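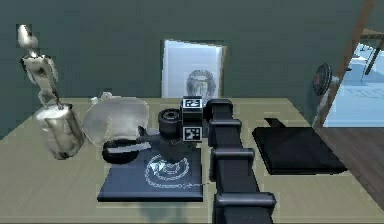 CELTPORT, November

For nine years the only full-service hotel near the Celtport ferry terminal was a tired block with a view of the bus lanes. Travelers who wanted a decent bed stayed in Govham and took the early train in.

The Ambrosio opened last month on the site of the old customs offices. It has 214 rooms over eight floors, and the ones to ask for are on the harbor side from the fifth floor up. Rooms facing the street are the same size but pick up delivery noise from 6 a.m.

Standard rooms are plain and well lit, with a proper desk and outlets on both sides of the bed. The showers are good. Closet space is tight for two people staying more than a couple of nights, and the safe is too small for a larger laptop.

Breakfast runs until 10:30 and is worth having if it is in your rate. Bought separately it is overpriced — there are two good bakeries within a five-minute walk.

The hotel belongs to the Grondow group, which now has 46 properties, most of them in port cities. Members of its loyalty program earn 1000 points per stay at the Ambrosio through the winter, on top of the usual points. The bonus only applies to direct bookings, and you have to register before you check in.

The group's next opening is in Govham, where a 425-room hotel is going up beside the convention center. It will have a pool, which the Ambrosio does not, and a direct covered walkway to the station. Reservations there open in spring.

The Ambrosio's airport shuttle leaves hourly from the side entrance on the harbor road. The last one back is at 11 p.m.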